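Gisitz Hand-Held Gripper Set-Up Guide
Section 4: Comparing Two Gripper Units at a Table Station

4.1 Purpose of this section

This section explains how to compare two hand-held gripper units before they are issued for recording work. It applies to the Gisitz pair and to the Wenwood pair, both of which use the same marker cubes. Operators should have completed Section 3 (Charging and Mounting) and should have the station log open before they begin.

The comparison covers jaw alignment, grip on light containers, marker tracking, and the view from the camera on each gripper. It does not cover the fixed arm, which is described in Section 7.

4.2 Preparing the station

1. Place the table so that an operator can sit at the near edge with both elbows clear of it.

2. Mark the position of the table with white floor tape. Do not remove the tape between sessions.

3. Set the reference items on the far side of the table. The standard items are a small potted plant and a framed print with large lettering. Keep both at the far corners.

4. Place one test object in the middle of the table, within reach of both grippers.

5. Route the gripper cables toward the floor. A cable must not cross the tabletop.

Caution: Power strips and cables on the floor are a tripping hazard. Tell all persons in the room where they are before anyone stands up wearing a pack.

4.3 Seating and first position

The operator sits facing the reference items and holds one gripper in each hand. The marker cubes must be uppermost. Both sets of jaws should point toward the test object, and neither forearm should pass over the other.
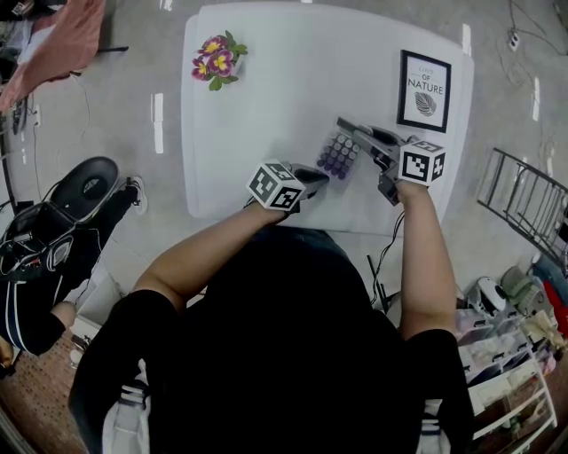 Figure 4-1. Operator seated with both grippers; test object between the jaw tips.

6. Hold the first position without moving until the controller shows a steady reading for both cubes.

7. If one cube is not found, tilt that gripper slightly toward the head camera and wait again. Do not exchange the cubes between units. Each cube is registered to its own gripper.

8. Enter the unit numbers in the station log, left unit first.

Note: Stations that share a room should use different marker sets. Vasco Coelho keeps the register of marker sets and must be told of any change by Wednesday of the week in which it is made.

4.4 Jaw alignment

9. Close the left gripper fully, with nothing in the jaws. Look along the finger pads. The tips should meet evenly.

10. Open the gripper fully and close it again at half speed. Record any scraping or uneven travel.

11. Repeat steps 9 and 10 with the right gripper.

12. Set the force reading to zero on the controller. The accepted value after zeroing is 2000 counts. A unit that cannot be brought to this value is to be set aside and labeled.

Caution: Keep fingers away from the jaws while the reading is being set. The units do not detect contact with skin.

4.5 Grip test with a clear bottle

Clear objects are used early in the comparison. They are difficult for the gripper camera, and faults in exposure or focus are easier to find with them than with solid colors.

13. Approach the bottle with the jaws open and the gripper level. Close until the pads make contact, and stop.

14. Check the live view. Both finger pads must be visible, and the outline of the bottle must be clear enough to follow by eye.

15. Look for the lettering on the framed print in the same view. If it cannot be read at the normal working distance, clean the lens and repeat the step.
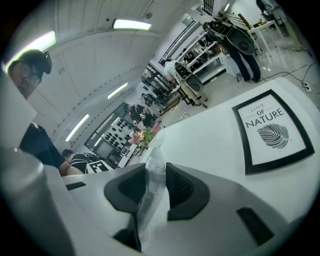
Should ceiling lights be switched off if they appear in the gripper view?
Leave them on. The exposure setting is made for ordinary room lighting, and a change in lighting between two units makes the results impossible to compare.

16. Release the bottle and repeat steps 13 through 15 with the other unit. Use the same bottle for both units in a pair.

4.6 Grip test with a rigid container

The second test uses a clear plastic container with purple contents. The container is light, but its flat faces show tilt in the jaws more plainly than a round object does. A unit that passed the bottle test may still fail at this stage.

17. Grip the container near one end and raise it clear of the table.

18. Turn the wrist slowly until the lid faces the opposite gripper. Keep the marker cube in view of the head camera during the turn.

19. Hold the position while the second unit records. The operator should keep the second gripper still and should avoid resting it against the edge of the table.
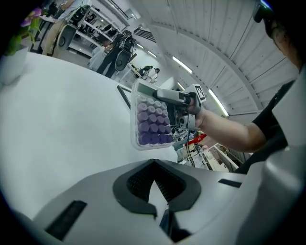 The same hold is then repeated with the roles of the two units exchanged. Where the container slips in one hand only, the operator should first check the finger pads on that side for wear. If the pads are sound, the grip force may be raised in steps, up to a controller setting of 4000. Settings above this limit can crack thin plastic and are not permitted for any unit in the Garcia loan pool.

Note: Anqi Peng revised the slip criteria in August. Logs made on the earlier form remain valid, but the two forms should not be mixed within one comparison.

4.7 Two-handed approach

20. Return the container to the middle of the table with its contents facing up.

21. Bring the right gripper toward the container from the near side. Keep the left gripper raised and its jaws clear.

22. Confirm that both marker cubes are still tracked. Loss of tracking on either side ends the trial, and the trial must be repeated from step 20.

23. Check that the cable from each unit hangs freely. A cable pulled tight against the arm changes the angle of the wrist and will show in the results as a false error.

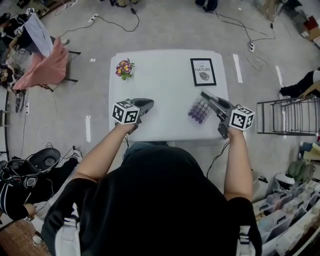

4.8 Recording the result

24. Save the trial under the station name, followed by the two unit numbers.

25. For each unit, enter one of the following in the log: Accepted, Accepted with remarks, or Set aside.

26. Send the log to the Vallerham desk before the units leave the room. Fault code 13 (marker not registered) must be cleared before the log is sent.

Units marked Set aside are to be stored with their own cubes attached and the jaws open. Refer to Section 9 for pad replacement.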